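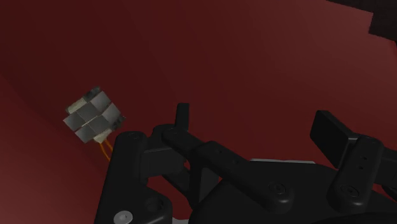

Eglė Jankauskaitė wrote:
Don't do it on all four walls. I had a red dining room for years and I was sick of it by the second winter. One wall, the one behind the sideboard, and leave the rest a warm white. You'll thank me when it's time to sell.

mudroom_mel wrote:
Okay but I don't want to sell, I want to eat dinner in a red room! My grandmother had one and it was the best room in the house. Everything at her table looked like Christmas. I've been in this place in Grandstead long enough that I've quit decorating for some future buyer who's going to rip it all out anyway.

Where I'm at: the room is on the north side, one window, white trim, oak floor that needs work but isn't getting it this year. I've been going back and forth between a brighter brick red and something way down in the maroon family, more or less like the background in the picture at the top. My husband says the dark one will make it feel like the inside of a boot. I kind of want the inside of a boot?

What I need to know is (1) how many coats am I really in for, (2) flat or eggshell, and (3) is gray primer a real thing or a thing the paint store says to sell me primer.

tworollers wrote:
Gray primer is a real thing. Reds are see-through, way more than you'd think from looking in the can. Put one over white and you'll be chasing pink streaks until you cry. I did my front hall over plain white primer because I had it in the basement and I ended up doing 7 coats. Seven! In a hallway! Then I did the powder room over gray, same red, and it covered in two with some touching up around the mirror.

Ask them to tint the primer. Mine did it for free.

Go dark. Go boot.

gablesandgutters wrote:
I'm going to disagree with the gray primer crowd a little. It depends on the red. A deep maroon with blue in it, sure, gray all day. But if she goes with the brick red, gray underneath can make it look dirty, and she'd be better off with a primer tinted toward the red itself. I've painted for a living for 20 years and I've had to redo that exact job for people.

Also please stop doing seven coats of anything. If it isn't covering by three, something is wrong with the paint or the roller.

tworollers wrote:
It was the paint. It was also me. I was using one of those skinny foam rollers.

gablesandgutters wrote:
Well there you go.

mudroom_mel wrote:
Ha, okay, noted on the foam. What's the right roller then? I've got a drawer full of half-inch nap ones left over from the garage.

gablesandgutters wrote:
Three-eighths for smooth drywall. Half inch is okay if the walls are a bit rough, but it'll leave more texture and dark paint shows all of it. Wash the new cover before you use it or pull the fuzz off with tape. And throw out the garage ones, I know you didn't clean them right. Nobody does.

Eglė Jankauskaitė wrote:
Can I come back in on flat versus eggshell? Whatever color you land on, please don't use flat in a room where people push chairs back. Every chair leaves a mark, every hand going for the light switch leaves a mark, and with a dark flat paint you can't wipe it without making a shiny spot. I had shiny spots at elbow height all the way around my table. It looked like somebody had been polishing the wall.

pickle_fork wrote:
Flat is so much prettier in a dark color though. Eggshell on my deep green bedroom picks up the window all day and you can see every place the drywall guy got lazy. I'd rather have marks than see the seams.

You can get a scrubbable matte now. I used the Dresholm one in the den, it's been up since April and I've wiped it down a bunch, with two dogs in the house. No shiny spots yet. It costs more. I grumbled about it and then I got over it.

Eglė Jankauskaitė wrote:
A bedroom isn't a dining room, no one's throwing gravy in there. But fine, if there's a matte that can be washed, I'd look at it. They didn't have that when I did mine.

mudroom_mel wrote:
You haven't met my kids. Gravy is possible in any room.

So I went down to Hnatiuk after work and came home with two sample pots and a chip of number 301, which isn't even one of the ones I went in for. It's browner. The woman at the counter said it's the one people come back and buy more of. Now I've got three squares on the wall and all three look completely different at breakfast than they do at night. The brick one looks like tomato soup until the lamp goes on. The maroon one looks black in the corner by the window, and then at supper it's gorgeous. 301 just kind of sits there being nice.

I hate that I like 301.

tworollers wrote:
When do you use the room? That's the only question. If you eat dinner in there, judge it at dinner. Who cares what it looks like at 8 in the morning.

gablesandgutters wrote:
Before you pick anything, look at your bulbs. If those are the cool white kind, every red you try is going to go purple or dead. Put warm ones in for a couple of nights and look again. And paint your samples on big pieces of poster board so you can move them around. Little squares on top of the old color will fool you. What color is the wall now?

mudroom_mel wrote:
Mint.

gablesandgutters wrote:
Oh no. Yeah, red next to mint is going to look like it's screaming. Get the poster board.

pickle_fork wrote:
MINT. That explains the tomato soup!

Eglė Jankauskaitė wrote:
I still say one wall. But if you must do all four, have you thought about the ceiling? A bright white ceiling over dark red looks like a lid. Mine did. I'd ask them to mix a cream.

tworollers wrote:
Or do the ceiling too. All of it. Ceiling, trim, everything, one color.

Eglė Jankauskaitė wrote:
Please don't encourage her.

mudroom_mel wrote:
I'm not painting the trim, I spent a whole summer stripping that trim.

Update after doing what I was told: poster boards are up, warm bulbs are in (the 60 watt equivalent kind, I had a box of them in the closet the whole time). The brick is out. My daughter said it looked like a pizza place and after that I couldn't see anything else. So it's maroon or 301, and the husband has come around to the maroon as long as he doesn't have to do the cutting in. He walked past the board with a plate in his hand and said huh, and from him that's a standing ovation.

Gray primer is on the list. I was going to get the Tunon because it's on sale, anybody used it?

gablesandgutters wrote:
It's fine. Thin, so stir it more than you think you need to. Get it tinted before you leave the store and make them shake it in front of you.

pickle_fork wrote:
I didn't love it, it dripped all over my baseboards. Put tape down. But I also drip everything on my baseboards, so take that how you want.

mudroom_mel wrote:
Tape, stir, three-eighths nap, washable matte, cream on the ceiling. I'm taking Monday off to start the primer while everybody's out of the house. If I chicken out and go with 301 you all have permission to yell at me.

Eglė Jankauskaitė wrote:
I'd be proud of you. Post it when the second coat is on, either way.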